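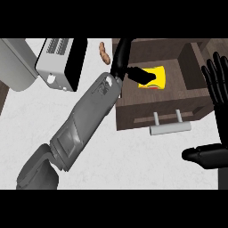

*Computer rendering of a white marble countertop with faint gray veining, beside an open drawer.*

**Marble countertops** are horizontal work surfaces cut from slabs of marble, a metamorphic rock made mainly of the mineral calcite. They are used in kitchens, bathrooms, bakeries and shops. The stone is softer than granite and reacts with acids, so its care differs from that of most other stone surfaces.

## Composition

Marble forms when limestone is changed by heat and pressure underground. Pure calcite marble is white. Gray veins are usually caused by graphite or clay minerals in the original limestone, while iron oxides give yellow, pink or red tones. Some stone sold as marble contains mostly dolomite, a related mineral that reacts more slowly with weak acids.

Calcite has a hardness of 3 on the Mohs scale. A steel knife will scratch it.

## Fabrication

Blocks are sawn into slabs with gang saws or diamond wire. Common slab thicknesses are 2 and 3 cm. Slabs cut one after another from the same block carry nearly matching veins and may be laid as mirror images, a layout called bookmatching.

The shop makes a template of the cabinets, marks the slab, and cuts the sink and cooktop openings. Inside corners are rounded to limit cracking. Narrow strips in front of and behind a sink are the weakest parts of a top and are often reinforced with a steel or fiberglass rod set in a groove on the underside.

## Finishes

A polished finish is reflective and shows the strongest color. A honed finish is ground smooth but left matte, and etch marks are less visible on it. Leathered finishes have a slight texture and are less common on marble than on granite.

## Etching and staining

Etching is a chemical change in the surface. Lemon juice, vinegar and wine dissolve a thin layer of calcite and leave a dull spot. Sealers do not prevent it. Light etching can be removed with polishing powder; deeper marks need regrinding.

Staining occurs when a liquid enters the pores. Oil stains are treated with a poultice, an absorbent paste left in place under plastic film and then allowed to dry. Penetrating sealers slow absorption and must be renewed from time to time.

## Regional use

In Gindport, marble counters were common in fish and dairy shops. A survey by Maham Talpur listed 301 shop interiors in the town, of which 105 kept their original stone tops. Most of the slabs came from the Urnley quarry, which closed after its upper beds were worked out.

## See also

- Soapstone
- Engineered stone
- Terrazzo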